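FOR IMMEDIATE RELEASE

29 April 2018

Masenley adds wood and wire cup holder to its tabletop range

Masenley, the maker of small goods for kitchens, break rooms and cafe counters, today announced the Hattar cup holder, a stand for a single paper cup. It goes on sale in May through the company's own shop and through Plistness, which will carry it in its stores and in its mail-order catalog.

The Hattar has a round wooden base with wire loops that come up on either side of the cup. The loops double as handles, so the holder can be picked up and moved with the cup still in it. There is nothing to fold, clip or screw together.

Masenley began work on the holder after hearing from customers who buy its Rastum serving trays. Many of them run small coffee counters or look after office kitchens, and they asked for a way to keep a paper cup in one spot on a bare table. Paper cups are light, and a half-empty one does not take much of a knock to go over.

"People put a paper cup down next to a keyboard or a stack of mail and then forget it's there," said Qusai Nassar, head of product at Masenley. "We wanted something with a bit of weight at the bottom that you can grab from either side. It also had to look all right on a table at home, because a lot of our trays end up there."

The company went through six versions of the holder before settling on the final shape. Early ones had a taller wire frame, which testers found awkward when they tried to lift the cup out. The version going into stores leaves the rim of the cup clear, so a lid can be put on or taken off without removing the cup from the stand.

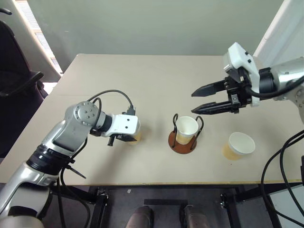
The cup holder with its round reddish-brown wooden base and black wire loops, with paper cups on a light beige table.

The base is finished with a clear oil and can be wiped with a damp cloth. Masenley does not recommend the dishwasher or leaving the holder to soak. The wire is coated and needs no special care. Buyers who use the holder every day may want to oil the base again once or twice a year, and any food-safe wood oil will do.

The Hattar is sized for the common paper cups used for coffee and tea. It is not meant for glass tumblers or for mugs with a handle.

"It does one job," Nassar said. "We had requests for a version with a spoon rest and a place for sugar packets, and we may get to that. For now we wanted to get the plain one right."

The first run will ship to 54 Plistness stores - the rest of the chain will follow as stock allows. Cafes and offices can order by the case directly from Masenley, with 39 holders to a case. Single holders and sets of five will be sold to the public. Prices will be posted on the Masenley website when orders open in May.

Store buyers who would like a sample before placing an order can ask for one through the Masenley trade desk. Samples are sent out in the order requests come in, one per business.

About Masenley

Masenley designs and sells trays, stands and storage for the tabletop. Its products include the Rastum line of serving trays and the Hattar cup holder.

Press contact: Qusai Nassar, Masenley

###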